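# Sorting out the shed before winter

I've been putting off the shed since we moved to Craddock. It came with the house and so did most of what was in it.

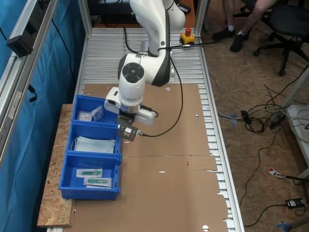

The first job was deciding what the shed is for. Ours had turned into the place where things went when we couldn't agree on them. Two mowers, one of which has never started. A roll of carpet from the hallway. Tins of paint with the lids rusted on, in colours that aren't on any wall in the house.

I gave it the whole of the March long weekend and then four evenings after work, from half past five until I lost the light. Everything came out onto the lawn. I'd recommend doing that even if it looks like rain, because if you shuffle things from one side to the other you'll only end up with the same shed facing the other way.

Paint was the slowest part. The council takes it at the Wirninetti transfer station but only 20 litres per visit, so that was three trips. The carpet went on the last run and cost more to tip than all the paint, which was free. Total fuel and tip fees came to $70.

The dead mower went to Nigel Bloxham up the road, who wanted the deck off it. He also took a box of irrigation fittings. I kept the 13 mm ones and I'm already short of elbows.

Then the floor. It's a slab, poured in two goes by the look of it, and the back half sits lower and puddles. I got a quote of $1,291 to have it ground and topped up. I decided I could live with a puddle. The timber now goes on bearers along the back wall, up off the concrete, and I cut a shallow channel towards the door with a hired grinder. Wear a proper mask if you do this. I wore a poor one for the first ten minutes and regretted it for two days.

Shelving was second-hand, from a clearing sale out past Temenau. Branwen Gittins had the trailer and I had the cash. Three bays of steel, a bit bent, and one upright needed a new foot. They're bolted to the wall frame and I've put the heavy stuff on the bottom shelf: chain, jerry cans, the bench vice I still haven't mounted.

Small hardware is sorted by what it does. Fencing things together, plumbing together, electrical in its own drawer. I tried sorting screws by length years ago in the old place and stopped within a month.

Still to do:

- new hinge on the left door
- gutter on the south side, plus a downpipe to the small tank
- mount the vice
- find out who owns the extension ladder

If the ladder is yours, it's the 20-rung one with green tape on the feet, and it can go home any time after four.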